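House rules for soft stuff

Posted 3rd May in Workshop notes

I have been wanting to write this one up since December, when our little group at Parnumwood finally agreed on a written set of rules for working with clothes. We had rules for boxes and rules for mugs, and for a long time we treated a shirt as if it were a floppy box. It isn't! Cloth folds over itself, hides its own edges, slides about on whatever it is lying on, and two people will describe the same heap in two different ways. So now there are 13 rules, they fit on one sheet (both sides, small type), and I'm really rather fond of them.
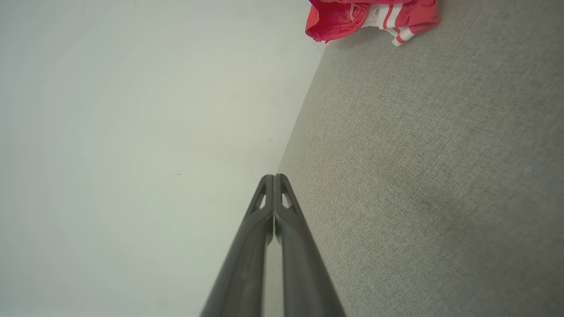
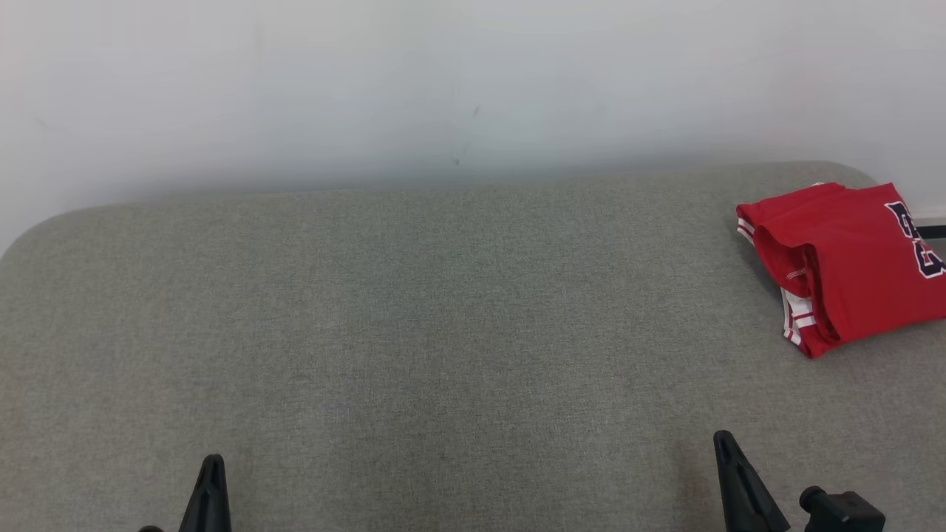
Red top with striped trim on grey fabric, with the gripper fingers in both shots.

I won't copy out the whole sheet, but these are the rules that changed how we work, in no sensible order.

Rule 1 is about the start. Before a run, the garment goes down on the seat and everybody takes their hands away, and from then on it stays as it fell. We used to tidy. You would see a sleeve tucked under and reach in to free it, quite without thinking, and the robot would be given a far kinder job than any real sofa would ever give it. If you touch the garment after the start has been called, the run is thrown out and you begin again. People grumbled for a week or so and then it became second nature.

Rule 4 says fingers open on the way in. Closed fingers are allowed while the arm is travelling high up, but once it comes down towards the seat they have to be apart before they get anywhere near cloth. Pointed tips held together will happily poke a fold and push the whole thing along, and you learn nothing from it except that cloth can be pushed.

Rule 5 goes with it: no pressing into the upholstery. The seat gives, so a pinch that is a little too low still seems to work, and you come away with a mouthful of sofa cover along with the hem. We set a floor height for each seat and the arm is not permitted below it. It's checked again every time the furniture is moved, even if it was only shoved along for the hoover.

Rule 7 is my favourite and also the one we argued over longest. It covers where to grip. The sheet says to go for a free edge first, such as a hem, cuff or armhole, then a fold, and to leave printed areas alone unless there is no other choice. The thick shiny sort of printing that you get on sports tops can crack if it is nipped often enough in the same place, and a cracked number is a sad thing to hand back to anyone. The Cumgate people, who swapped drafts with us all through the winter, wanted a flat ban on gripping print. We settled on "last resort, and write it down", and I still think that was right.

Rule 8: slow near cloth. There is one speed for the open air and another for the last stretch, and the change happens at a height marked on the setup card. Zorkar, our older arm, is smooth enough that you are tempted to let it rush. Don't let it.

Rule 9, keep people clear. One person has the stop button and has no other job. They aren't allowed to take notes or hold a phone, and they say out loud when they are handing the button over. The other person stays back behind the line on the floor. It sounds stiff for a job that involves picking up laundry, but soft work makes people careless, because everything in sight looks harmless. The arm is the same arm it was when it was moving boxes.

Rule 11 is the notes. Every run gets a line, good or bad. We did 53 runs in the first fortnight under the new sheet, and the bad ones have been by far the more useful to read back. A run that ends with the garment on the floor is a finished run and gets its line like all the others. Write what happened before you write why you think it happened, and keep the two in separate columns! I borrowed that from a paper form called the Navickas sheet which was already in use here when I joined, and it is the best habit I have picked up in this hobby.

Rule 12 asks for a look at the fingers between garments. Lint, loose threads, any rough spot that might snag. It takes no time at all and has saved at least one very nice jumper.

There are 2 rules we are still unhappy with. One is the wording on wet cloth, which at present just says "no", and I'd love something more helpful there. The other is on how long to let the arm keep trying before you call a run off. We have it as a number of attempts, but Cumgate use a time limit, and having tried theirs for a few evenings I'm starting to lean their way.

If you keep a sheet like this for your own setup, please send it over, however scruffy. I'd especially like to see what you do about socks.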